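Textiles & Materials | Features
Print this article | E-mail this article

Low Contrast: Printing Pale Ink on White Cotton

By Līga Petrauskas
9/8/25

A white shirt with a black print is a forgiving product. The eye settles on the edge between ink and cloth, and small faults in coverage disappear. A pale print on the same shirt is harder to make well. The ink sits close to the fabric in lightness, so any change in the ink film, the knit, or the cure shows up as a change in the design itself.

Gomen, a contract screen printer with two automatic presses, began taking tone-on-tone orders in volume last November. The first long job was 400 shirts in a sand-colored water-based ink. The shop printed it with the same mesh and squeegee it used for dark work. The color matched the approved swatch on press and came out of the dryer visibly lighter.

The cause was penetration. Water-based ink is partly absorbed by the yarn, and the white fiber scatters light through the pigment that remains near the surface. In a dark color the loss is minor. In beige it can account for most of the difference between shirt and print. Gomen moved to a coarser mesh, slowed the stroke, and added a second pass after a short flash. Swatches are now approved only after curing.

Large characters present a further problem. A numeral or letter with a wide curve crosses the knit at every angle, and the print stretches unevenly once the shirt is worn. Along the wales the film holds together. Across them the loops open, and bare white yarn appears between inked ridges.

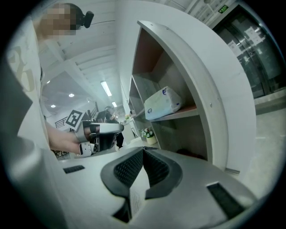

Fabric before ink

Pleltance, which knits the jersey for most of Gomen's blanks, supplies two finishes. The standard finish leaves short fibers standing on the face. These fibers lift through the ink during the first wash and give a pale print a frosted look. The second finish is singed and enzyme-treated, which removes most of the fuzz. It costs more per yard and feels flatter in the hand.

Optical brighteners also need to be controlled. They absorb ultraviolet light and return it as blue, so a brightened shirt looks whiter outdoors than it does under a warm lamp. The ink blocks part of that effect. A beige print can therefore look distinct in daylight and faint indoors with no change in either material. Gomen checks every pale order under two light sources and records both readings.

Cure and wash

Heavy films take longer to dry through. Too little heat leaves the binder soft, and pigment comes off in the wash. Too much heat yellows the cotton next to the print, a fault that would go unnoticed under navy ink.

Rimkutė, the laboratory that tests for Gomen, runs pale prints through nine wash cycles and measures color after the first, fourth, and ninth. Most of the loss occurs before the fourth. Samples on singed jersey kept more of their color than samples on the standard finish, and the gap was widest where the design ran across the wales.

Skonetti, a small label that orders from Gomen each season, has changed its artwork in response. Strokes are wider, inside corners are rounded, and the beige has been moved one step darker on the ink card.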